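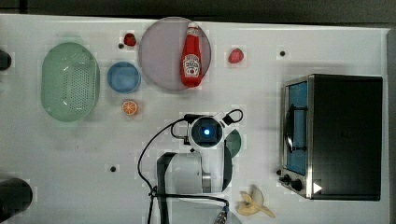 Last updated: Sunday, February 9, 2020

My mother kept ketchup in the door of the refrigerator and my father kept it in the cupboard beside the stove, and for the nineteen years I lived at home the bottle traveled back and forth between them without either one ever bringing it up. I thought of that bottle a good deal this winter, while I was visiting people who cook together and asking them, over a great many cups of coffee, how they manage to share a kitchen.

Most of us share one with somebody, after all. We share with husbands and sisters and roommates, with teenagers who eat cereal out of mixing bowls, and (if we are lucky) with a grandmother who has views on how an onion ought to be cut. I wanted to know how two grown people with two sets of habits get dinner on the table night after night and stay fond of each other.

I started in Plikow, a little town of one long street and a very good bakery, where Barbara Krajewska has shared a kitchen with her younger brother for most of her adult life. They bought the house together after their parents passed, and the kitchen is narrow enough that when the oven door is open you have to decide which side of it you want to live on. Barbara cooks early. By ten in the morning her soup is on and her counters are wiped. Her brother likes to start at six in the evening with the radio going and every pan he owns out where he can see it.

"We tried doing it together for one whole March," she told me, ladling out barley soup before I'd gotten my coat off. "By the end of it we were writing notes."

So they went back to their own hours, and they eat her soup at noon and his supper at seven, and whoever didn't cook does the dishes. The one thing they still argue over is the colander. She hangs it up – he leaves it in the sink, because he says he'll only need it again tomorrow, and of course he does.

Rocío Zabala's situation is another thing entirely. She lives over in Akow in a big drafty house with her mother-in-law, her two girls and a cousin who came for a weekend and has been there since the leaves turned. The rent on their old apartment had gone up $400 a month, and moving in together made sense on paper. The kitchen was the part that scared her.

"I cried over a drawer," she said, laughing now. "I opened it to get a spoon and it was all string."

What helped, in her telling, was giving the older woman back her own stove. Rocío had been jumping in to be useful, stirring things and turning down burners, and one evening her mother-in-law handed her a bag of oranges and a knife and sat her at the far end of the table with the girls. She has been in charge of fruit ever since. She does breakfast, too, and anything involving the blender, and on Sundays the whole house makes dumplings and the rules are off.

I stayed for the dumplings. Mine came out looking like old socks, and the younger girl fixed them for me on the sly, pinching the edges shut while she told me about a boy at school who can whistle through his nose. There was flour on the dog. Somebody had put on a kettle and forgotten it, and three people got up at the same moment to turn it off and bumped into each other, and the grandmother said something I didn't catch that made everyone howl.

When I got home that night I called my mother, who is on her own now, and asked where she keeps the ketchup these days. She had to go and look. It was in the cupboard beside the stove.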